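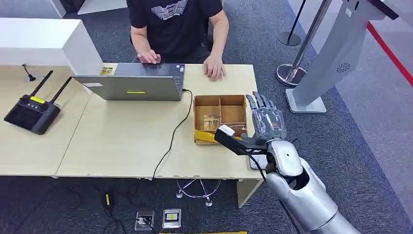

Our project for the June term was a sorting routine for a secondhand humanoid arm at the Grellgate shared workshop. The goal was to have the arm reach over a parts box, lower its hand into one compartment, and lift out a small bag of hardware. We used a plain brown cardboard box with cardboard dividers, because the software needed walls it could find and we could cut new ones when we wanted a different layout. The box stays near the front right of the desk, and the laptop sits to its left, turned so the person running the test can watch the screen and the hand together. The handheld remote is kept at the other end of the desk. Bags are clear plastic, and that caused most of the trouble described under Results.

Team

Lụa Đoàn wrote the motion code. Khôi Kim did the wiring and the power supply. Vaida Uibo handled the vision part and this report. Our advisor was Glória Antunes. Eluned Wogan at the workshop showed us how to set the joint limits and lent us her torque driver.

Method

The arm runs on a controller board we call Cozma, after the first name Khôi gave the folder. Cozma takes a list of target positions from the laptop and moves the joints between them. We started with a full path planner and dropped it in the second week. It was slow on our laptop and it liked to swing the elbow out past the desk. The final version uses a fixed approach: the hand stops above the right edge of the box, the fingers open, the vision program picks a compartment, and the hand goes straight down.

Finger closing is done by motor current. When the current goes over a set level, the finger stops. We wanted pressure sensors on the fingertips but did not have the money.

For vision we trained a small model on our own pictures. We took 971 pictures of boxes with one to four bags in them and held back 152 for checking. Labeling them took longer than any other part of the project. Two of us labeled the same batch by accident and our boxes did not match very well, so we wrote down rules and did that batch over.

Results

We planned 1000 pick attempts and finished 763 before our bench time ran out. Paper tags and foam blocks were picked up reliably from any compartment. Clear bags were worse. The model often put the bag too close to a divider, and then the thumb came down on the cardboard and bent it. Turning off the overhead light closest to the desk helped with glare. Putting a colored dot on each bag helped more, but we left those runs out of the totals.

The back row of compartments was also a problem. The wrist reaches its limit there and the hand arrives tilted. Moving the box closer to the arm fixed the back row and broke the front row.

Problems and changes

The finger cable on the ring finger came loose twice. Khôi added a clip at the wrist and it held after that. On Wed 28 August we moved everything to the other bench for the open evening and had to calibrate again from the start, so the positions in Appendix B are the new ones. The old ones are not useful.

If another group continues this, we suggest mounting the box to the desk. Ours was lined up by eye with tape marks, and a small bump was enough to spoil a run. The code is in the Brirnitell folder on the workshop drive. Read the notes on joint four before turning anything on.

This site uses cookies to remember your settings. By continuing to browse you agree to our use of cookies. Accept | Manage preferences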